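Three Weeks With the Cropper, or How I Learned to Pick Up a Spoon Slowly

I have been sent a gripper. To be exact, I have rented one, because the rental plan was the cheap part and I am a person who responds well to a cheap part. The Cropper is a hand-held gripping tool with a camera on it, sold by a firm called Gruno, and the idea is that you carry it around your home doing small chores while it records how you did them. The recordings then teach an actual robot arm to do the same chores. You are the arm's substitute teacher. There is a deposit of 600 dollars, which I mention first because it is what I think about whenever I carry the thing over a hard floor.

The rental runs 69 dollars a month and includes the tool, a charger, a padded case that I have already lost a zipper pull from, and access to Humlow, the app where your clips go to be sorted. I signed up on the strength of a demo video in which a calm man folded a dish towel in one try. I have since developed opinions about that man.

Setup took most of an evening. The printed guide is good up to the calibration step, where it says to "open and close fully until confirmed" and leaves you to wonder who is doing the confirming. It's the app. It plays a small chime, which I had muted. I opened and closed fully for quite a while.

Once it's running, though, the tool is nicer to use than I expected. You squeeze, the linkage closes, and you feel a fair amount of what you're holding through the handle. The first days I did the starter pack of tasks: lift a sponge, move a mug, put a lid on a jar. The sponge was easy. The mug was fine after I stopped trying to go for the handle like a human being. The lid and I are not on speaking terms.

Then came metalware, which has its own section in Humlow and deserves it. Polished steel is slippery, it's curved in the places you want to grab, and it throws light back at the camera. The task list calls for scoops and small cups, picked up and set down at different spots on a table. You need 50 accepted clips before a set is marked complete, and the app is free with its rejections. "Motion too fast" is its favorite. I have never been accused of that in a kitchen before.
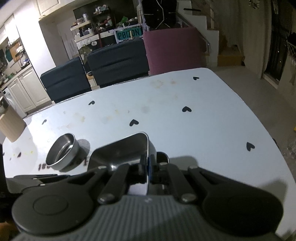

Tiruwork Gashaw wrote in after my first post to say that the speed warning is mostly about the wrist and hardly at all about the hand, and that if you keep your elbow against your ribs the rejections nearly stop. She also thinks the month-to-month rental is a bad deal for anyone who plans to go past March, and that I should have asked for the longer plan, which is apparently cheaper and apparently mentioned on a page I didn't read.

She's right about the elbow. I tried it that same night and got through a run of scoop clips with only 2 sent back, both of them my fault (I sneezed during one). I look like a man carrying an invisible newspaper, but the app approves. About the longer plan I have written to Gruno and received a reply thanking me for my interest in the longer plan.

Some complaints, in no order. The tool gets heavy. It doesn't start heavy, it just becomes so, usually during the jar lids. The battery readout has two moods, full and gone. And the app wants a written label for every clip, so I have now typed "pick up scoop" more times than I've typed my own address.

On the other side, the pads have held up well, the support person in chat knew what I was talking about, and the clips upload overnight without any help from me. My neighbor Anqi Gu borrowed it for an afternoon and finished a whole set of sponge tasks before her tea was cold. I have asked her not to do that again.

Would I buy one outright? Not at the price Gruno has on the site. I'd rent it again if I had an arm of my own to train at the end of it, and I may be getting near one, as the makerspace over in Flisstead has a secondhand arm they say will take Humlow files. I'm going to keep the Cropper through March and find out. Next up in the app is "cutlery, mixed," and I've cleared the drawer.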